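Bench notes, Stuvham kitchen tasks, 2021-07-25

Started on the spatula set this morning, moving it out of the mesh cup and onto the pink dish. Kumiko wants 60 good demos by the time we sync with the Nulmont folks, and I got 18 done before lunch, so I'm feeling pretty chuffed!

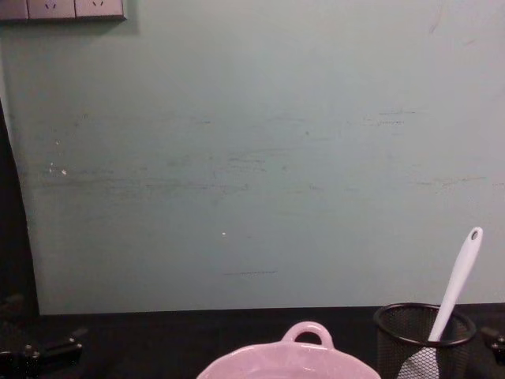

Biggest lesson so far is to slow down on the approach. I had a habit of swooping in on the handle (too many hours on the block-stacking set, I reckon) and Haruto spotted it straight away when he played back my first few. His view is that the policy will copy the swoop and none of the care, so I binned 4 of them and did them over. Annoying, but fair enough.

Other bits and pieces:

The dark cup on the black table is going to be a pain for the depth side of things. Chiyo reckons leave it, we want hard cases in there. I'd still like a run with a light-coloured mat underneath so we can compare. Will ask Sachiko if there's one in the storeroom.

Scuffs on the green wall panel: do we wipe them off or not? I vote leave them exactly as they are until this set is finished, otherwise half the episodes have one background and half have another, and then we're arguing about it in October. Please don't get helpful with the spray bottle!!

Labels. I've been writing "place spatula on dish", Haruto's been writing "put spatula in dish". Wilma, can you pick one? I honestly don't mind which, I just don't want to be the one merging them in Zadetero afterwards.

Left arm felt a touch laggy near the end of the session. Might be me getting tired. Restarted the teleop node, seemed better, will keep an eye on it.

Still to do: spatula handle leaning the other way, dish and cup swapped over, and a handful where the first grasp misses and I recover from it. Chiyo's asked for those recoveries specifically and wants them tagged separately. Disk had room for another 2000 episodes when I checked, so no excuses there.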